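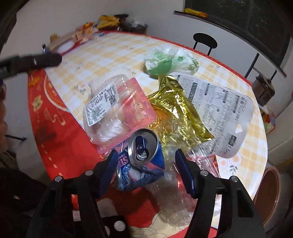

Sorters wanted in Taltby (paid, part time, and you get tea)

Hello! I'm Beca Gethin and I run the recycling table at the Lunport Road centre in Taltby. I'm looking for 5 people to come and sort rubbish with me. Clean-ish rubbish, mostly. Cans, drinks bottles, the clear plastic boxes that salads and fruit come in, foil bags, carrier bags, big printed wrappers with more small print on them than a mortgage.

What we're doing is working out how ordinary household packaging ought to be split up before it goes off to the depot at Priltthorpe. Everyone thinks they know which bin things go in, and then you put a crushed can on top of a squashed bottle with a shiny foil bag next to it and a room full of sensible adults will argue for ten minutes (I love this bit). We want people who'll pick things up, make a decision and tell us why.

You don't need any experience. You do need to be over 18, happy on your feet for a couple of hours and not squeamish about the odd sticky lid. If you read Japanese, or any language besides English, please say so when you write, as a fair bit of our packaging is imported and I'm forever squinting at the back of it trying to find out what the stuff is made of!

Sessions are two hours, mornings or early evenings, and we pay £20 a session plus your bus fare. Most people do one or two a week. Gloves and aprons are here, but bring your own gloves if you've got small hands, because ours are enormous. Closed shoes, please, no sandals. Long hair tied back.

On your first visit you'll be with Kojo Gyamfi, who'll show you where everything goes: metal, hard plastic, film and bags, paper and card, and the crate we call "don't know". Please use the don't know crate. I'd much prefer a full crate to a foil bag hiding in the paper. Labels stay on, lids stay with their boxes, and cans can go in as squashed as you like.

We started in January and there's plenty still to get through, so I'd like the new people in as soon as we can manage it.

To apply, send me a few lines about yourself and the times you're free by Apr 6, 2018. No CV needed. You can also leave a note for me or Annick Grewal at the front desk. Step-free entrance is round the side, by the bike racks.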